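Zipper task, bimanual handheld grippers — how many demos before it stops being dumb?

Started by fastavby_tom8 · Projects and Builds · December 2023

fastavby_tom8
Ok so we are collecting for a backpack task. Open the zipper, pull a sheet of paper out, done. Two handheld grippers, one person, both hands. 247 demos so far and the policy finds the bag fine, gets to the zipper, then closes on cloth next to it. Every time. Well, most times.

Setup is one table, black cloth behind, white organizer off to the left. Fingers have the orange pads and a square tag on each one. 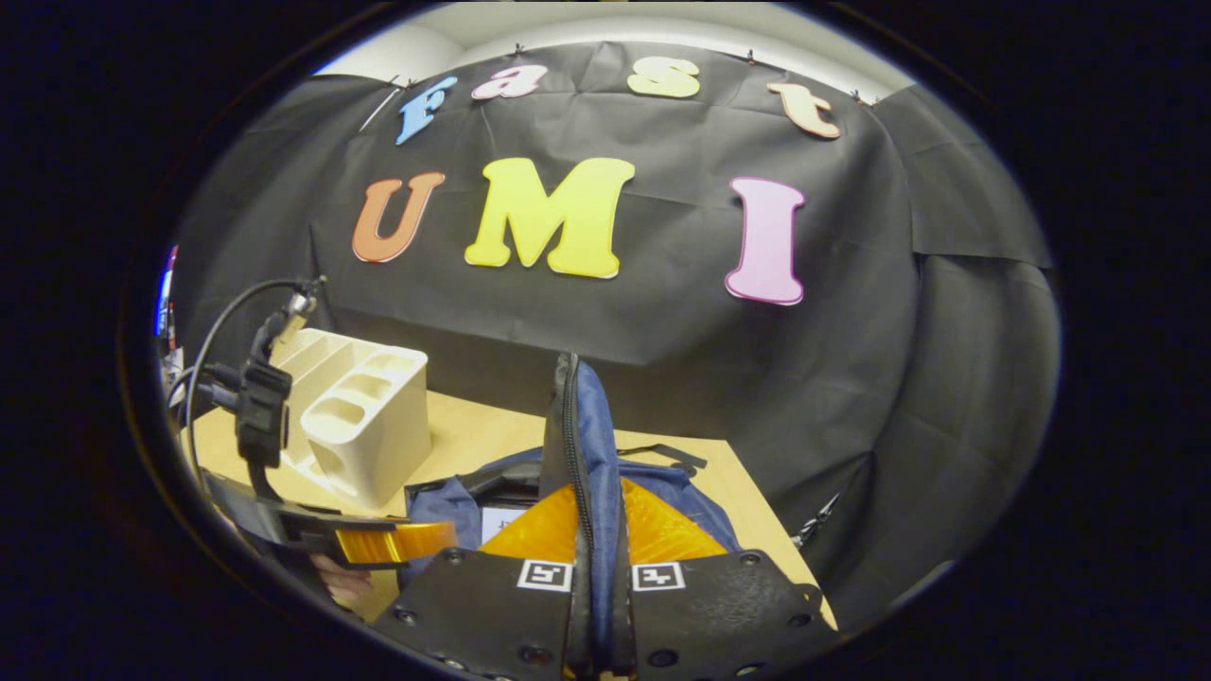 My gut says more data. Boss wants 2000 by the end of the month, I'd like to know if thats a waste before my wrists go. Anybody done zippers?

prolitz_rig
Did zippers in September. More of the same wont help. What's your variety like? Same bag same spot?

fastavby_tom8
Same bag. Spot moves a bit. Angle moves less than it should, I get lazy after lunch.

prolitz_rig
There you go. Rotate the bag between every demo. Not a nudge, a real turn. And start with the hands in different places, high, low, one way off to the side.

kettlebrain
Disagree, sort of. We had tons of variety and a bad policy becuase the people collecting all did it differently. One pinched from the top, one came in from the side, one did this weird scoop. Pick ONE way to pinch and write it down. Then vary the bag.

prolitz_rig
Fine but if you only ever show the perfect pinch it has no clue what to do after a miss. You need some recoveries in there. Miss on purpose, back off, go again.

kettlebrain
Miss on purpose teaches it to miss. Seen it happen. We pulled 80 of those out and it got better overnight.

prolitz_rig
Then you kept the miss in. Start recording AFTER the miss, from the bad pose.

kettlebrain
ok that I can live with

fastavby_tom8
Writing this down. Also the paper — once the bag is open, do I keep it as one long demo or split it? Right now its all one.

tuhumury
Split. Zipper is one skill, paper is another. You can join them later, you cant easily un-join them.

kettlebrain
One long one is fine if your labels are decent. Fandham thread from a while back went through all this, search for it.

tuhumury
Read that thread. Half of it is people arguing about gloves.

fastavby_tom8
lol. Going with split for the next batch. Rough plan, yell if its wrong:

1. Bag in the middle, turn it every time, hands start somewhere new.
2. Zipper only. Same pinch always, left hand holds the cloth, right hand pulls.
3. Bag already open, paper poking out. One gripper on the pouch, the other goes for the sheet.

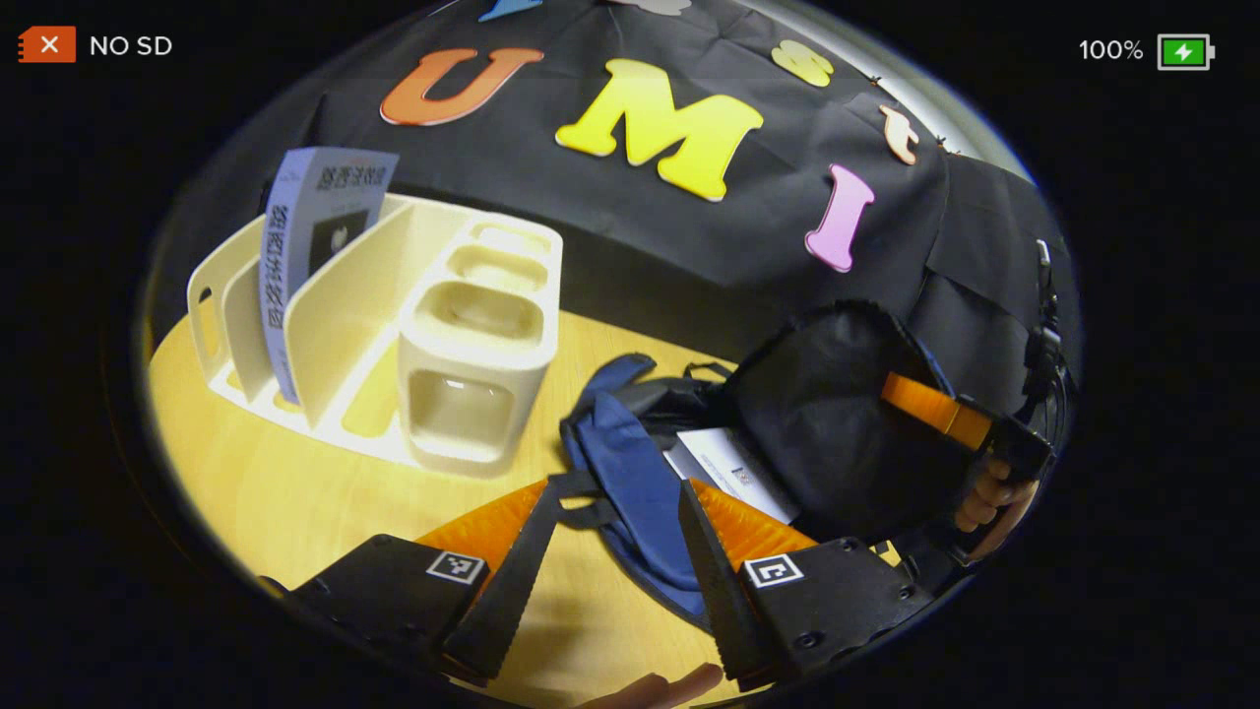 4. Late starts. Gripper parked next to the zipper, record from there. No misses on tape.
5. Train on each pile alone before mixing.

prolitz_rig
Swap in a second bag for step 2, even a few demos. Otherwise good. Don't do 2000 of anything til you've trained on a small pile.

tuhumury
Make the paper position change too. Ours learned to grab one exact corner — moved the sheet a little and it grabbed air.

kettlebrain
And check your file count before you quit for the day. We thought we had 2035 clips once, a bunch were empty.

fastavby_tom8
Ok. Small pile first, second bag if I can find one. Will post numbers when step 2 is trained.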